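The Zarik Arm and the Frozen Camera: Frequently Asked Questions
Foltdale Manipulation Lab. Last updated 9 Mar 2020

We have been asked about the February fault often enough that Anayeli would like her afternoons back. Please read this page before writing to her.

What happened?
During a practice run with the red box, the wrist camera on the Zarik arm stopped sending new pictures. The control software, Pandomon, went on using the last one it had. As far as Pandomon knew, the box was still well out of reach, so it kept pushing the gripper down to reach it. The box was by then directly under the gripper and had no say in the matter.

Was anyone hurt?
No. Malte Böttcher was at the desk with the stop button and pressed it. The box lost a corner of its lid and has been replaced. The gripper pads were scuffed, and the wrist joint threw an overload fault, the first sensible thing any part of the system had done for several seconds.

What is the arm supposed to be doing?
Kitchen-style practice with toy groceries. It picks things up, puts them down and handles the red box by its white handle or its lid. The setup has stayed much the same: the box, a cream bowl, a juice carton, two slices of toy bread and whatever else has wandered onto the counter. A small striped pumpkin has wandered quite far.

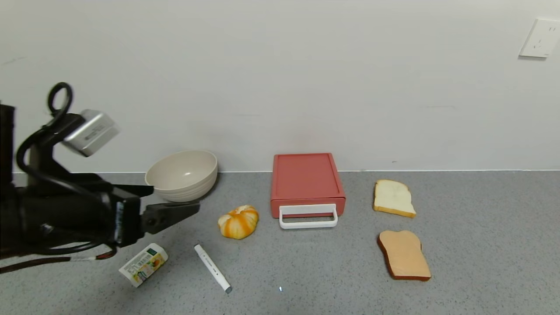
Why did the camera freeze?
The cable. We spent two days on the software, one day on the network and a short, embarrassing time on the cable. The wrist camera's lead shared a bundle with the gripper power, and when the wrist turned far enough the bundle pulled on the connector. It never came out. It just moved enough to stop the data, then settled back into place before anyone looked at it.

Why didn't the software notice?
Pandomon checked that a picture was available. It did not check that the picture was new. A photograph of last year's picnic would have passed. The log shows 107 control steps on the same image, each one marked OK.

Doesn't the head camera cover for this?
Partly. The head view shows where the arm is on the counter, but close to an object the controller gives most of its trust to the wrist. With the box in particular, the wrist view carries detail that the arm itself can hide from above.

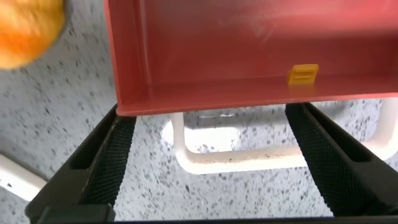 Wrist view: the tray with its yellow tab, and the white loop between the fingers.

What has been changed?
Every picture now carries a time stamp, and Pandomon compares it with the clock. If the wrist picture is more than 70 milliseconds old, the arm slows down. After 3 stale pictures in a row, it stops and stays stopped until a person clears the fault. We also lowered the downward force limit to 20 newtons. Contreras, who supplied the cable set, sent a longer lead with a proper clamp, and a polite note about bend radius that we deserved.

How can I tell a frozen picture from a quiet one?
By eye, you often can't. This is the annoying part. When the arm is holding still over the counter, a live view and a dead one look exactly alike, and you can stare at toy bread for a long time waiting for it to give you a clue. Read the age counter next to the camera window. If it climbs, the picture is old, however nice it looks. 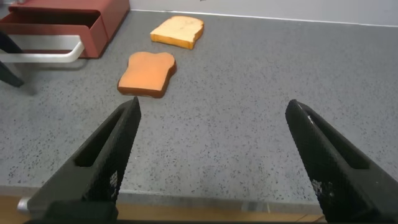 Wrist view: fingers open, both bread slices on the counter, part of the red box at upper left.

What should I do if it happens on my shift?
Press stop first. Don't wiggle the cable to see if the picture comes back while the arm is powered. If it does come back, the arm will pick up where it left off, and your hand will be where it left off.
Once the arm is stopped:
Write down the time and the fault code.
Turn off power to the arm at the switch.
Look at the wrist connector, then the clamp, then the cable loops.
Save the log before restarting. Restarting overwrites it - yes, we know, it's on the list.

Can I tidy the cables myself?
Please don't. The loops at the wrist look like something from the back of a television, but the joint needs the slack to turn. The last person to tidy them used zip ties and a great deal of confidence, and the arm lost a third of its wrist rotation. Ask Malte, who will sigh and then do it properly.

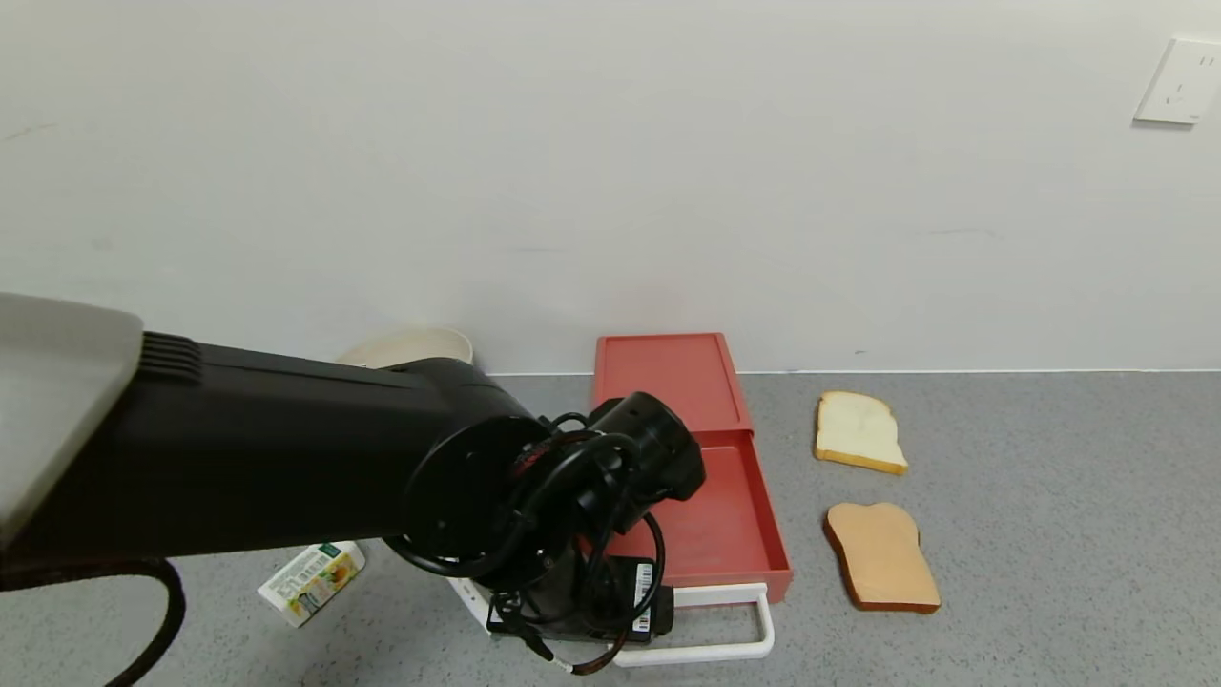

Are the runs from February still usable?
Most of them. Anayeli Rosales wrote a script that looks for repeated wrist pictures and flags the run. Flagged runs are in a separate folder, and you should leave them there unless you are studying frozen cameras on purpose.

Could it happen again?
The cable can fail again, as cables do. The arm should now stop when it does. We test this before each session by unplugging the wrist camera in the middle of a slow move, with the counter cleared and one person on the stop button. If the arm doesn't stop by itself, the session is off and you get to file the report.

Who do I contact?
Anayeli for logs and software, Malte for anything with a screw in it.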